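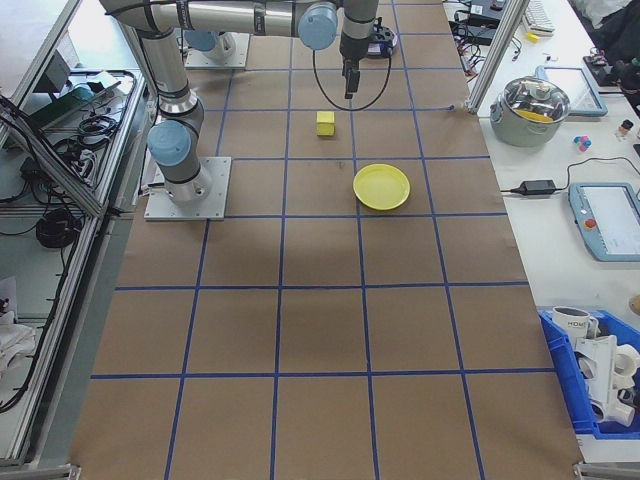

The yellow plate on its own, with the little yellow block just up from it.

I've had the Okora plates and sponge blocks for a bit now, and as I promised Denise Bloxham I'd write something up before she bought a set for her lot, I'd better get on with it.

Mine came as coloured plates with blocks to match, and you can pair them up, mix them up or just leave them lying about the table like I do. I got the yellow and the purple. There are other colours on the website but I'm fussy and I didn't fancy the green.

The plates first. I like them a lot! They're round and shallow with a proper raised rim, so a block that gets dropped in at a funny angle tends to stay put. The yellow is a good strong sunny colour and shows up beautifully on brown paper. The other one is the thing I'd grumble about. It's sold as purple, and next to the purple block it's really a pale lavender – pretty, but if you're after a true match for sorting games you might be a bit put out. Asabe Ekwueme has the same set and says hers is just as pale, so I don't think I got a dud.

I do my sorting on brown paper marked out in squares with blue tape, and I'd recommend it to anyone. Okora sell a printed mat for 14 pounds and I can't see what it does that a roll of paper doesn't. The plates sit across the lines quite happily. If you want one plate per square, measure before you tape (I didn't).

On to the blocks. They're soft, light and easy to get a grip on, and the yellow one holds its shape nicely when it's pinched. The purple is where I'd knock a mark off. The top of mine has gone a faded greyish violet while the sides are still a much deeper colour. I don't mind the look of it, but at this price I'd have liked the dye to be more even.

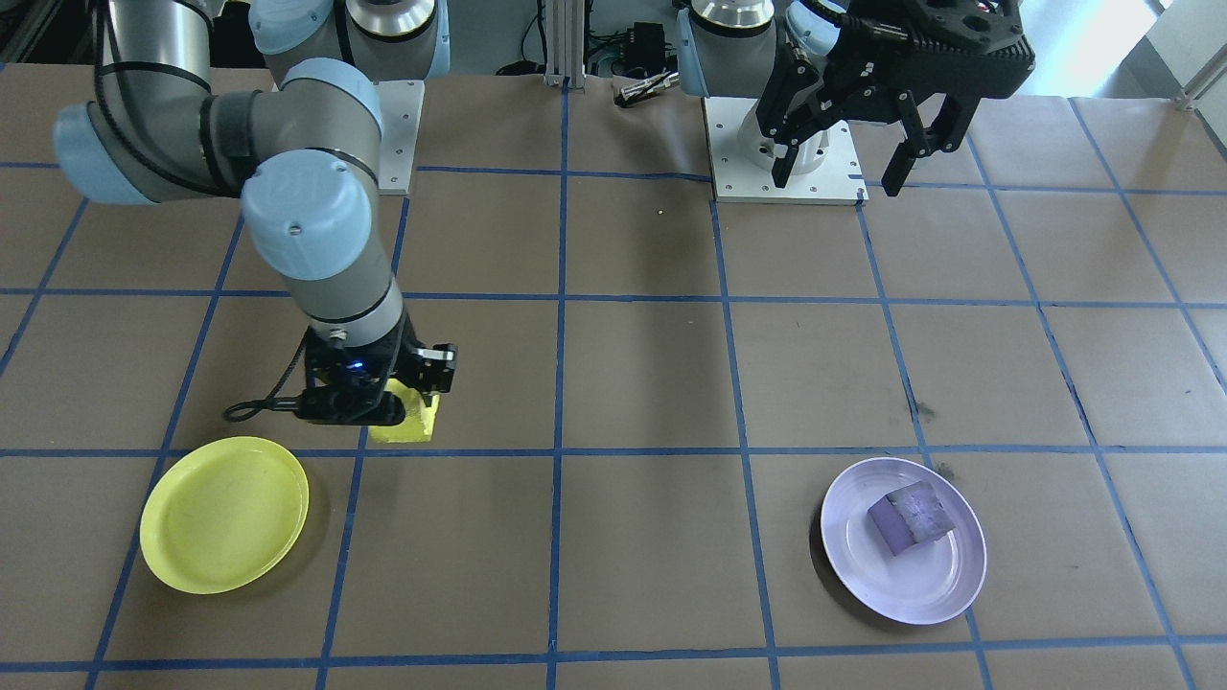
Price and postage

I paid 13 pounds for the pair of plates and the blocks were extra, which annoyed me a bit as the listing makes it look like one bundle. Read it carefully! Postage was quick and everything came in one small box, well wrapped. The Zerach set that Kai-wen Lu uses is cheaper but the plates are flat as pancakes and things slide straight off them.

Would I buy them again? The plates, yes, tomorrow. I'd get two yellows and skip the lavender. The blocks I'm less sure about, and I might wait and see if they sort the purple out by December. Four stars from me, and if anyone has tried the green, tell me what it's like next to the yellow.
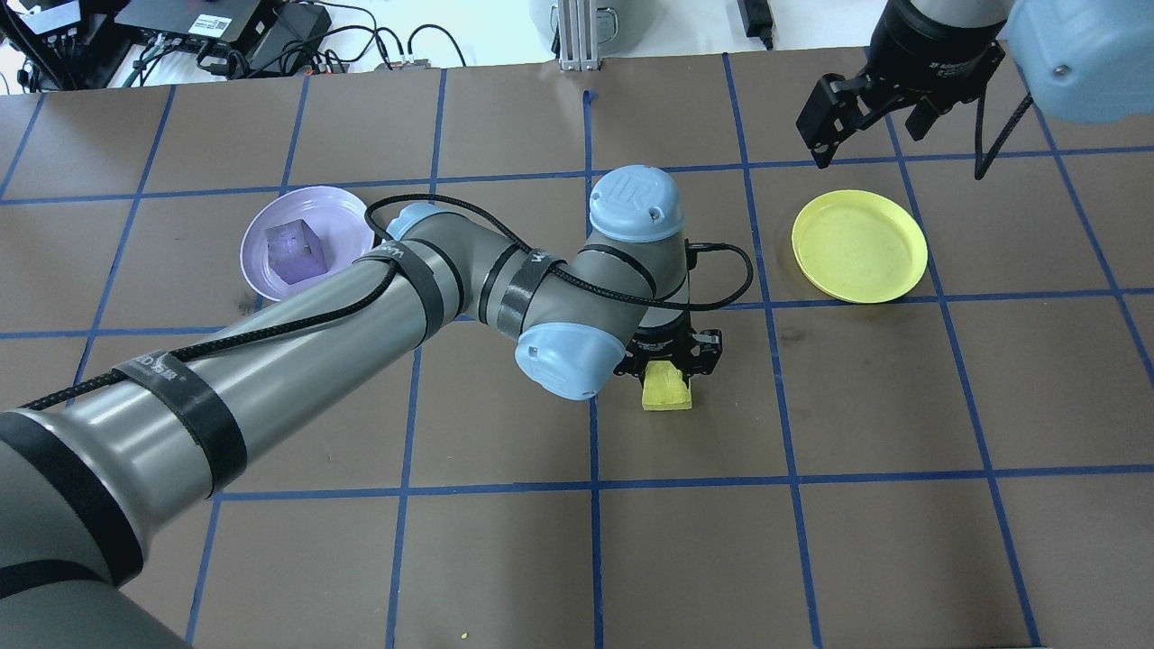 Purple block in its plate, yellow one not in its plate.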